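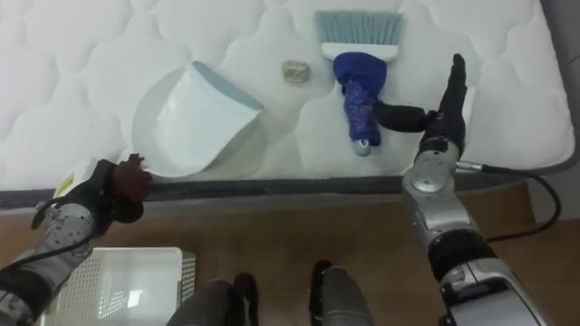 Adding more demonstrations is the advice I get every time our policy fails, and I have stopped believing it. The task is bedroom tidying: take the small cleaning things off a bed and put them in a basket on the floor. We have 468 recorded episodes and 459 of them passed review, which sounds healthy until you look at how much alike they are. The dustpan sits on the left with the hand brush on the right, bristles pointing away from the robot, and the basket is down on the floor below the front of the mattress. I could describe most of our set with that one sentence. My supervisor wants another big batch by the end of August and I am supposed to plan it.

On our last evaluation we ran 28 attempts with the brush turned sideways or the basket shifted. It finished 5. With everything in the usual spots it looks great, and those are of course the videos that get shown around. To me it has learned the room and very little about brushes.

Before I spend weeks of operator time, does anyone have evidence that more episodes collected the same way would fix this? I've read the usual "just scale it" posts on Andovero and they all seem to come from people who don't have to do the collecting. Secondary question: we record from the head and also from a fixed camera to the side. Is the fixed one worth keeping if the curtains, the wardrobe and the washer-dryer are in the same place in every episode? I'm worried that the model uses them as landmarks.

Asked by Homa Najafi
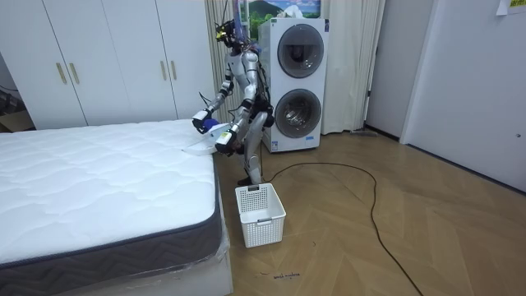 Answers

Theresia Hubmann

More of the same will get you more of the same. I ran collection for a shelf-stocking project at Brennan and we fell into exactly this. Operators put things back where they found them, it's human nature, and after a morning you have one layout recorded over and over with a little noise on top.

What helped was taking the layout away from the operator. We made a stack of cards, one per starting layout, shuffled them, and whoever did the reset had to follow the card. Positions, which way the handle points, where the basket goes. It slows things down and people complain. Do it anyway. Save the card number with the episode so you can check coverage afterward.

I would also look hard at your review rule. If "passed" only means that the things ended up in the basket, you are keeping hesitations, bumps and lucky grabs along with the good ones. And the nine that failed review, don't delete those. Label them and go through them by hand.

Before the big batch, collect a small one with the cards, retrain, and repeat your sideways brush test on the same starting positions as before. If the score doesn't move, your problem is somewhere else and you've saved yourself the August.

On the fixed camera: keep recording it. You can always leave it out of training, but you can't go back and film it later. Train once with it and once without and compare. I don't trust anyone's opinion on this, mine included, until I see that comparison.

Annelies Schnyder

You need more data. 468 is nothing. The team at Flurkberg had the same trouble and it went away when they scaled up. Also try a bigger model.

Comment by Homa Najafi
Went away on what test? Did they change the layouts at the same time? If they did, that is Theresia's answer and not yours.

Comment by Annelies Schnyder
I don't know the details, I saw the talk.

Merja Räsänen

I agree with most of what Theresia wrote but I'd be careful with the 5 out of 28. You say the brush was sideways OR the basket was shifted. Those are two different failures and you've put them in one number. With the basket moved, the pickup may be fine and the drop wrong. With the brush turned, it may never get a proper hold. Split them up, and write down the step where each attempt stopped, before you decide what to collect.

Look at the surface too. A quilted white mattress is a soft thing to pick from, and a pale dustpan on white bedding is not much contrast for the head camera. If all your episodes are on that bed, I wouldn't assume anything carries over to a colored blanket. At Karkisstead we changed the bedding between sessions, and I thought it was fussy until I saw the results without it. Small sample, so take it with salt.

As for landmarks, there's a cheap check that needs no retraining — hang a sheet over the wardrobe side of the room and run your usual layout. If the policy falls apart on the arrangement it's supposedly great at, you have your answer about the curtains. If nothing changes, stop worrying about that part and go back to the brush.

Comment by Homa Najafi
Fair about the split. I went back to the logs and we only wrote pass or fail, so I'll have to rerun them. The sheet test I can do tomorrow before 9 a.m., when the room is free. Still not convinced about the big batch.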